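Wundmont Lab Supply > Benches and Surfaces > Fekia Table Grid Kit

Fekia Table Grid Kit
Paper and tape cover for manipulation benches, with the Brellolon placement method

Part no. FK-17
Availability: in stock
Ships with: one roll of cover paper, blue tape, corner gauge, log sheets, printed method guide

Overview

The Fekia kit turns a plain worktable into a marked one. Cover the top with paper, tape it into rectangles, and use the rectangles to decide where objects start and where they go. It was put together for groups that record arm demonstrations or run grasp trials and need the start positions spread over the whole reach of the arm. It works with any arm that is mounted at the table edge or on a pedestal. There is nothing to wire up and no software to install.

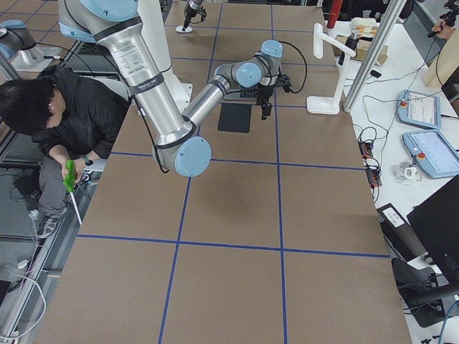

Taped worktable with arm and gripper. Teach pendants and cabling stay on the side table.

The method

The Brellolon method came out of a bench study run by our applications group. People who set objects down by hand tend to favor the middle of the table and the side they are standing on. After a few hundred trials the log has plenty of data from two or three spots and very little from the rest. The method fixes this by drawing the start rectangle before each trial and writing it down.

1. Tape the long lines first, then the cross lines.
2. Letter the rectangles on the log sheet. Do not write on the cover.
3. Shuffle the sheet order. Work down the list.
4. Place the object anywhere inside the rectangle, at any angle. Do not center it.
5. Run the trial. Mark pass, fail or stopped.
6. Move to the next line even after a fail.

Step 6 is the one that gets skipped. Operators like to repeat a failed trial until it passes, and that puts the hard positions into the log several times over. If a repeat is needed, enter it on the second sheet.

Results

We ran 600 trials with objects placed by eye and 600 with the Brellolon list, same arm, same gripper, same set of objects. A policy was trained on each set and both were tested on the same held-out positions. The policy trained on placed-by-eye data missed 64 grasps. The policy trained on the listed data missed 29. Most of the difference was in the rectangles farthest from the operator. In the near rectangles the two were close enough that we would not claim a difference.

We have run this on one bench only. The Mathias bench, which has a shorter reach, is due to be tested in May and this page will be updated with those numbers.

Tape lines and wrist cameras

The tape is a strong blue and shows up well in a wrist view, where the lines will rarely sit square to the image. We do not try to correct for this. The lines are there for the person placing the object, and the camera sees them at whatever angle the wrist happens to be. A small crease in the tape can catch the light and show as a pale streak. It made no difference to our results, but press the strip down from the crossing outward if you want a cleaner view.
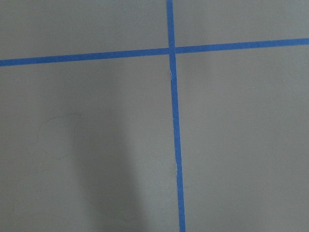
Wundmont Bench Notes, Issue 17, page 64

A model can learn to use the tape as a landmark. To check for this, hold back some trials on a bare cover and compare. In our test the policy did slightly worse on a bare cover at first, so we now record part of every set without tape. The log sheet has a column for it. Tick "bare" and leave the rectangle letter in place, using the corner gauge to find the position.

Shadows are the other thing to watch. An arm working under ceiling lights throws a soft dark patch that moves with it, and in some poses the patch falls near the object. Leave the room lights as they will be when the policy is used. Adding a lamp for recording and taking it away for testing gave us the worst numbers of the whole study.
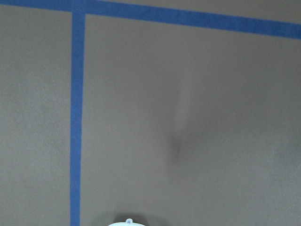
Objects that straddle a line are allowed. Log them under the rectangle that holds the larger part of the base. If it is an even split, use the letter that comes first. Tall objects with a handle or a knob on the lid should be logged by the base as well, never by the grasp point.

Care and replacement

Replace the cover when it tears or lifts at the edges. Scuffs and pencil marks can stay. Retape any strip that has peeled at a crossing. Do not lay a new strip over an old one along its full length, as the raised edge can tip light objects.

Related items

Fekia cover paper, refill roll
Fekia blue tape, pack
Brellolon log sheets, pad
Mathias corner gauge, spare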